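# The Majumder Inheritance

A novel by Ankit Ahuja

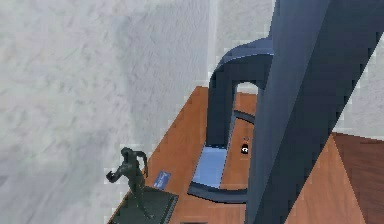 When the founder of the Majumder hotel group dies without naming a successor, his three children are summoned to Sarimwood, the family estate, and told that the will cannot be read until they have spent the month of July under one roof. Leela, the eldest, has run the company in all but title. Her brother Dev has spent his share twice over. Their half-sister, Corinne Vandley, has not spoken to either of them since the wedding that ended in court.

What follows is a story of old money, bad marriages and one very valuable necklace — missing from the safe before the first dinner is served. Readers of Mr. Ahuja's earlier novel, *The Vandley Girls*, will meet several familiar characters. The new book may be read on its own.

## Product details

- **Publisher:** Trunitine Press
- **Publication date:** Mar 20, 2020
- **Format:** Trade paperback
- **Catalog number:** 1291
- **Language:** English
- **Audience:** Adult. Contains strong language and sexual content.

## About this edition

The paperback contains the full text of the hardcover, with corrections by the author. A family tree has been added at the front, and a reading group guide follows the final chapter. The opening of the next Sarimwood novel begins on page 123 of the separate sampler, which is supplied with orders placed directly with the publisher while stocks last.

A signed edition of 200 copies is also offered. Signed copies are limited to one per customer and may not be returned unless damaged in transit.

## Ordering

Booksellers and libraries may order through their usual wholesaler or from the Trunitine trade desk. Cartons hold 80 copies — part cartons are accepted on first orders only. Requests for review copies should be made in writing and should state the name of the publication and the planned date of the review.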